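Teaching a Robot by Demonstration
From the Vatance wiki of hobby and workshop robotics. Entry written by Tia Nuttall.

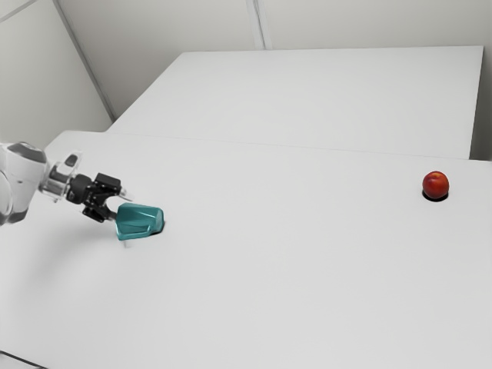

Teaching by demonstration means getting a robot to do a job by doing the job through it, either by taking hold of the arm and moving it yourself or by steering it from a distance with some sort of controller. I've been at it for years now and I still think it's the nicest way into robotics for anyone who hates typing numbers into boxes. A lot of people now start in simulation, where the arm, the table and the walls are all drawn by the computer and you can't bend anything expensive. A bare white table suits this very well. With a teal shape in the black fingers and one red fruit well off to the right, there's not much to distract you (or the software) from the two things that matter, and the shadow close under the teal piece helps you judge how low you've brought it. I'd pick that over a cluttered bench for a first go any day!

Names for it

You'll see it called programming by demonstration, learning from demonstration, lead-through teaching, imitation learning and probably a few more. They overlap but they aren't quite the same. Lead-through is the old workshop term and usually means playing back the very path you showed. Imitation learning usually means the robot is given a pile of recordings and works out a general habit from them, so it has a chance when the fruit is somewhere new. Kelly Ashworth, who edits the glossary on here, wants "teaching" kept for the first and "training" for the second. I use both for both and she corrects me.

Teaching by hand

You put the arm into a mode where the motors hold up its weight but let you push it, then you walk it through the job. It feels a bit like dancing with somebody very polite. The good part is that you feel it when the arm is reaching too far or a joint is near its limit. The bad part is that you're standing in the way, so if there's a camera recording as well, it gets a fine view of your elbow. Keep your hands behind the gripper as far as you can.

Opening and closing the fingers is the awkward bit. Most people put a button on the wrist or use a foot pedal. We had a pedal at Ivavwood and I trod on it by accident more often than on purpose.

Teaching by remote control

Here you sit apart from the arm and drive it with a joystick, a handset, a tracked glove or a second smaller arm which the big one copies. The small copy arm is my favourite by a long way — your hand already knows what to do with it. Joysticks are cheap and fine for straight moves, but turning the wrist while going forwards takes practice, and tilted objects are where beginners come unstuck.

A screen flattens everything, so depth is the main trouble. Shadows help, a second view from the side helps more. Delay matters too. Roland Hebden once ran our session over a link with a lag of 160 milliseconds and everyone slowed to a crawl without noticing they'd done it, which then got into the recordings.

How many goes you need

For plain playback, one decent run will do. For training it depends on how much you move things between runs. My own notes from July show 15 recordings for a simple reach and place in the Drusteck simulator, split into a batch of 8 with the object upright and the rest with it lying over. The second batch was much harder work and I threw a couple out.

Do keep runs where you missed slightly and put it right, by the way. I used to delete mine for being ugly, and then the robot had never seen how to recover from a near miss. Barry Haworth argues the opposite on the talk page and he has a point about really messy ones.

Common faults

Pausing in mid-air while you think. The robot learns the pause.
Always starting from the same pose.
Gripping in a different place every time with no pattern to it.
Two people demonstrating in two styles and mixing the files.

See also

Magalhães method (the two-handset layout)
Gravity compensation
Copy arms

Last edited 31st December by Tia Nuttall. Sheila Birkett has asked for a section on pedals, still to be written.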